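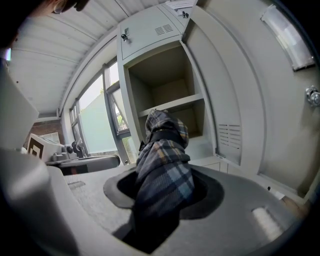
Blog > Public Memory > Street Names

The Street With Three Names

I live on a street that has been renamed twice, and I have received mail under all of its names in the same week. The gas company uses the newest one. My bank uses the middle one. My dentist, a man of tradition, is still on the original, and his reminder cards reach me without any trouble.

The original was Akl Street, after the landowner who sold the town its first well. The second was Reconciliation Street, chosen in a hurry after a bad decade. The third, since last spring, is Judach Street, for the village upriver that was flooded when the reservoir went in. I have no quarrel with Judach. The people who were moved out of it were moved here, mostly, and a good number of them ended up on our block, in houses built so fast that my kitchen window has never once shut all the way.

My quarrel is with the idea that a street sign does the remembering for you.

Some numbers, since they got thrown around a lot at the public meeting. There were 315 households on the petition. The new signs cost the town 200 apiece, bracket included. The town archive got 2000 for the entire year, and I know this because it was printed on the same budget sheet, two lines down, in smaller type. The archive is the place where the actual photographs of Judach are kept. It has a dehumidifier that was donated and that runs when someone remembers to empty it.

I went to the meeting. I would like to say I went out of civic feeling, but the heat was out at my place and the hall was warm. The argument broke down more or less the way these arguments always do. One side said that changing a name erases history. The other side said that the old name had been doing the erasing all along. Then a woman in the back row asked whether she would have to pay for new checks, and that took up the next 40 minutes, or felt like it.

What struck me was how little anyone on the "keep our history" side could tell you about Akl. He had a well. He sold it. Past that, the room was silent. One fellow thought he might have been a bishop. If a name can hang over your corner for three generations and leave behind nothing but a possible bishop, I'm not sure what we would be losing by taking it down.

But the other side didn't get off easy either. I grew up hearing about Judach from the neighbors, who never agreed on a single thing about it. The orchards were wonderful or they were full of wasps. The schoolteacher was a saint, or else he hit people with a ruler and drank. The church bell was saved, or stolen, or is still down there and rings when the water's low (it doesn't, I've gone and listened, I got a cold). That's a real place, with wasps in it. On the sign it's six letters in white on blue, and a little crest with a wave on it. A wave! They put the thing that drowned it on the crest.

Over in Grakia they handled it differently. They left the old names up and put smaller plates underneath, with a few lines on who the person was and what he did, including the parts his family would have skipped. I took the bus out to see them. Half the plates are at knee height, and one was behind a parked van the entire time I was there. Still, I read more about Grakia standing on its sidewalks for one afternoon than I've ever read about my own town, and I got a decent lunch out of it. The plate I liked best says the general in question "is not known to have visited." I'd put that on most monuments.

Of course a plate can be as lazy as a sign. I can already picture ours, worded by several people who dislike each other, with the word "heritage" in it twice.

What I'd like is for the archive to get its money, and for somebody to sit down with the last few people on this block who remember the orchards and let them contradict each other on tape. My next-door neighbor has offered. She has also offered to be the only one asked, on the grounds that the others are wrong.

In the meantime I've ordered new return labels. They came back from the printer reading "Judah Street," so I now live at four addresses.

Recent posts

The Bell at the Bottom of the Reservoir
Sesness and Its Two Independence Days
Who Cleans the Statue?
A Fountain Without a Plaque
Things Left Out of the Town Anthem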